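# The Smallest Thing I Own That Can Ruin a Day

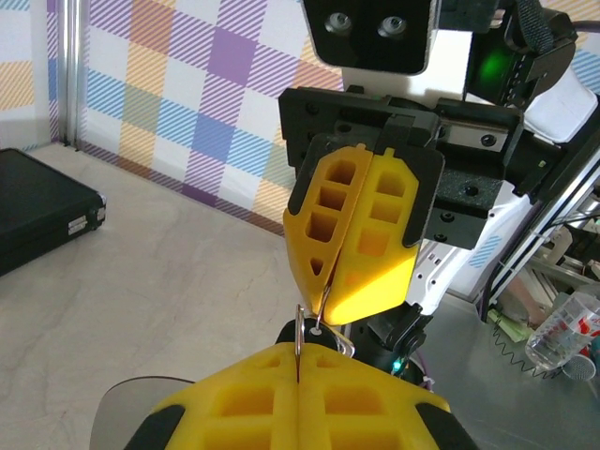
*One dark fob, one split ring, and a lot of colorful wall behind them.*

I have lost my keys in two countries, one swimming pool locker and the vegetable drawer of my own fridge. So when my editor asked who wanted to write about key rings for the July issue, I had my hand up before she got to the deadline!

Let's start with the ring, because the ring is where the misery lives. A split ring is just a bit of wire coiled around on itself and pressed flat, and it has been ruining fingernails for generations. My mother used a butter knife. My brother uses his teeth (please don't). I used to use whatever was closest, which is how I came to snap the tip off a very nice pair of eyebrow tweezers the night before a wedding.

Els Hermans laughed at me when I told her that. She runs Arkell, a repair counter tucked in beside a dry cleaner, and she sees more key rings in a week than I'll see in my life. Her trick is a staple remover. You slide one tooth into the gap, the coil opens up, and on goes the key. I tried it standing at her counter and it took me maybe four seconds, and I felt like a fool for the last twenty years.

She is also very firm about what goes on the ring. Mine weighed 92 grams when she dropped it on her scale, and that included a gym tag from a gym that closed, a bottle opener and a key that neither of us could identify. "That's a paperweight," she said. We got it down to the house, the bike, the mailbox and the fob.

The fob needs its own paragraph. My old building had plain brass keys, and you could get a copy cut while you bought milk. Now I carry a little dark lozenge from a firm called Luangrath, and when I lost the first one the landlord charged me 200 dollars and made me wait for the replacement. I've hung the new one on its own small ring, clipped to the main bunch, so I can lend somebody the door without handing over my whole life.

And then there's where it all lands at night. I've tried bowls. Bowls fill up with coins and dead batteries and receipts, and the keys sink. What finally stuck was a strip of oak from Fedwood with a few hooks in it, screwed up right by the light switch – my hand is going there anyway. Even my neighbor Ivano, who once climbed in through his own bathroom window, has put one up.

His has a spare hook for my key. Mine has one for his.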